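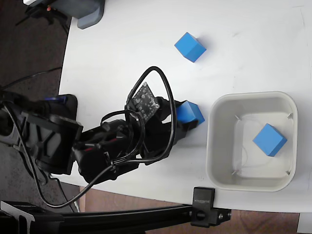 Pletcombe toy library reopens with a sorting table

The toy library in Pletcombe has reopened in its new room on Kullmont Road, with more shelf space and a low table where families can check sets before taking them home.

The library lends building blocks, puzzles, train track and board games to households in the town and the villages nearby. It moved out of its old premises in March, when the lease ran out, and the stock spent the spring in boxes in a shop unit lent by Ambrosio, the furniture business next door.

Honeylyn Manalo, who runs the library, said the move had given the team a reason to go through everything.

"We had block sets that had been mixed up for years," she said. "Red ones in with the green, two sizes in one bag. Families were taking home a set and finding they couldn't build what was on the card."

Every set of blocks has now been sorted by colour and size and put in its own container. Plain coloured cubes are the most borrowed item in the under-fives section, and go out on loan for two weeks at a time. Larger sets, such as the train track, can be kept for a month.

Borrowers are asked to tip blocks out on the table when they bring them back and return them to the container one by one, so that a missing piece is noticed before the next family takes the set. A card with each set gives the number of pieces. There is no charge for a single lost block, but anyone who finds one down the back of the sofa is asked to drop it through the letterbox.

Jomar Lumbao, whose two children have used the library since they were babies, said the new room was easier to manage with a pushchair.

"The old place had steps and a door that stuck," he said. "My youngest likes putting the blocks away more than she likes building with them, so the table suits her."

The library has 2248 items listed in its catalogue, which can be searched through the Mikidus website or on paper at the desk. Anything marked with a star is waiting for repair and can't be borrowed yet. Membership costs £30 a year for a household, with a reduced rate for those on a low income.

The move cost £4000, most of it spent on shelving and a new floor covering for the baby corner. The money came from a summer fair and a run of second-hand book sales – the last of these was held in the church hall just before the doors opened.

Donations of blocks and wooden puzzles are welcome if they are clean and complete. Soft toys can't be accepted. Ms Manalo said the library was short of jigsaws for older children and would like to hear from anyone clearing a cupboard.

The library is open in the mornings during term time, from 9.30am until noon. New members should bring proof of address.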